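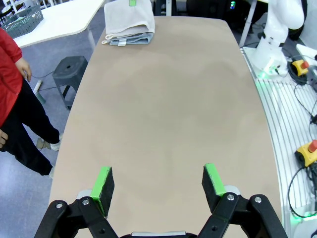

浅棕色的长桌面，圆角，中段有几处颜色略浅的斑。

工单 446：长桌木蜡油表面发白、有浅斑
状态：已解决，保留观察
提交人：Elīna Venckus
处理人：Saulius Raudsepp
产品：Groris 硬蜡油（哑光）

提交人描述
桌子是 May 那批改的，五月上的第一遍油，隔天第二遍。上个月开始，桌子中间慢慢出现发白的地方，侧着光看最明显，正对着看几乎没有。摸上去平的，没有起皮。平时用湿布擦，偶尔喷一点 Lamis 厨房清洁剂。想知道要不要整张打磨重来？说实话有点舍不得，这张桌子我太喜欢了！

回复 1（Saulius Raudsepp）
先别打磨！这种发白多数能救回来，而且过程挺有意思的。麻烦先做两个小测试：
在浅斑上滴一滴清水，五分钟后擦掉，看颜色有没有变深。
在旁边颜色正常的地方同样滴一滴，对比一下。
另外请告诉我第二遍油之前有没有过砂，用的几号。

回复 2（Elīna Venckus）
做完了。浅斑上的水滴渗进去了，留下一圈深色，晾干后消失。正常的地方水珠一直站着，擦掉什么都没有。第二遍之前没有过砂，油是用布擦的，擦得很薄。清洁剂的瓶子找出来看了，标签上写着碱性。

回复 3（Saulius Raudsepp）
太好了，这个结果非常清楚！水能渗进去，说明浅斑那里的油膜已经薄了，木头本身没事。碱性清洁剂会一点点把油带走，中间又是擦得最勤的地方。处理步骤如下：
1. 用拧干的布和中性皂液把整个桌面擦一遍，晾一晚。
2. 浅斑处用灰色百洁布顺木纹轻擦，边缘往外多带一点，免得接痕明显。
3. 吸尘，再用干布擦净。
4. 倒很少的油，用白色垫子推开，薄到快看不见为止。
5. 十五分钟后换干净棉布，把浮油全部收掉。
6. 隔天看情况补第二遍。
擦过油的布一定要摊平晾在室外，或者泡水后再扔，团在一起会自燃。这一条请务必照做。

回复 4（Elīna Venckus）
第一遍做完了，颜色回来一大半！靠窗那头还有一小块偏浅，斜着能看到。要不要多上点油？

回复 5（Saulius Raudsepp）
别加厚，厚了会发黏，灰尘也容易粘上。那一小块再用百洁布走几下，照第 4、5 步重复一次就好。Urmas Zariņš 在店里试过用 200 号砂纸代替百洁布，也行，就是手要轻，磨多了吃油会变深。

回复 6（Elīna Venckus）
补完第二遍，又晾了两天，滴水测试全部通过，水珠圆滚滚的，看得我又滴了好几滴。清洁剂已经收起来了，现在只用皂液。

内部备注（Birutė Sproģis）
日常保养页面里“避免强力清洁剂”这句太笼统，建议直接写明碱性产品，并把滴水测试放进去。

关闭日期：25/09/2026
若再次发白，请直接在本工单下回复，附上滴水测试结果和所用清洁剂的名称。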